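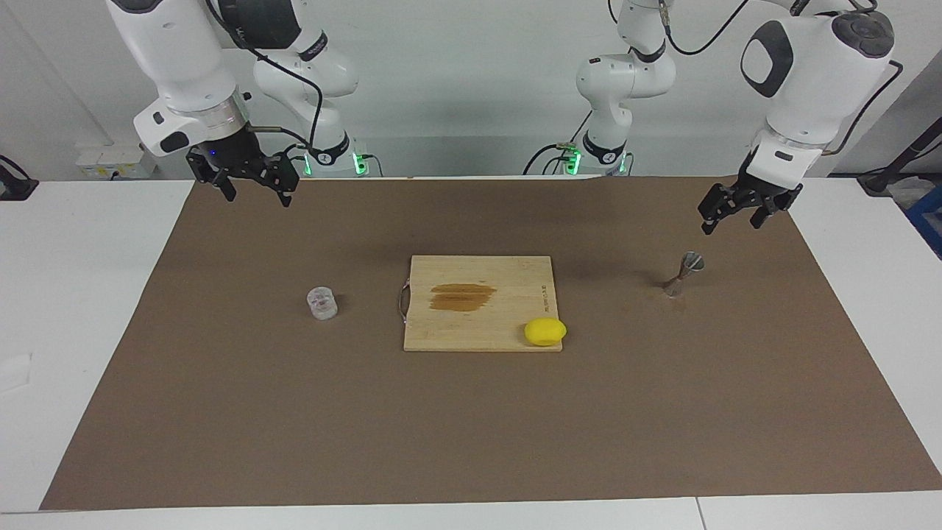 Spills were what one customer asked us about first: she makes gravy most weekends, she wrote, and wanted to know whether a bamboo board would take a splash of something brown without wearing it for ever.

Our answer was that it will cope very well if you get to it fairly soon, and a good deal less well if you leave it until after the washing up, the news and a cup of tea. We have all done that, and there is more on rescuing a neglected board further down.

Nolleria > Kitchen > Preparing Food > Chopping Boards > Bamboo Board with Wire Handle

Search the shop Type a product or a word Go

New in Kitchen Table Cleaning Gifts Basket

Bamboo Chopping Board with Wire Handle

We have sold a lot of chopping boards over the years, and this is the one that has stayed by our own kettle the longest. It's a plain rectangle of pale bamboo with a fine grain, and a thin metal loop at one short end that you can get a couple of fingers through. The maker's name is printed small along the other short end, so if you'd sooner not look at it when you put out the cheese, simply turn the board over.

It suits the everyday jobs best: a lemon for the fish, an onion, the end of a loaf, a few herbs. For carving a big joint we'd send you to the Holzer carving board, which has a deep groove all the way round and is (we must warn you) a great deal heavier to carry to the table.

The loop is there for hanging, and it's handy for lifting the board out of a crowded cupboard too. Please don't swing the board about by it when there's a pile of chopped carrots on top. Use both hands for that, one at each end, and your floor will stay a good deal cleaner.
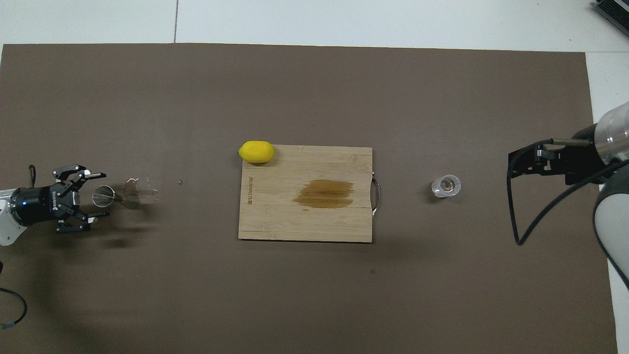 Could you squeeze lemons on it every day, a reader asked us in March, or does the juice do harm in the end? A bit of lemon now and then is no trouble at all, and plenty of people rub half a lemon over their bamboo on purpose to freshen it up after garlic. What we wouldn't do is leave juice sitting there overnight, as it can dull the surface and leave a patch that feels rough under your hand.

Looking after it

Wipe up spills with a damp cloth, then wash both sides in warm water with a drop of washing-up liquid. Do both sides even if you only used one — a board wetted on a single face is far more likely to bend. Dry it with a tea towel and stand it on its edge until it feels dry all over. No dishwasher, no soaking in the sink, and not on top of the radiator either, however tempting that is in winter.

For a stain that has settled in, sprinkle on some bicarbonate of soda, add a little water and rub gently along the grain with a soft cloth. Rinse it and see how it looks once dry. Tea and soy sauce may need two or three goes.

Oil it when it begins to look pale and thirsty. We use Cenum board oil, and the 180 ml bottle lasts us nearly a year. Spread it thinly, leave it overnight and wipe off whatever hasn't soaked in.

Often bought with it

Akance cotton cloths, pack of 3
Cenum board oil, 180 ml
Holzer carving board

Delivery and returns

Orders placed before 11 in the morning leave us the same working day. If the board isn't right for your kitchen, send it back unused within 14 days and we'll refund you. Should the loop arrive bent or the board split, write to us with your order number and we'll post you another.

Page last changed 29 December 2022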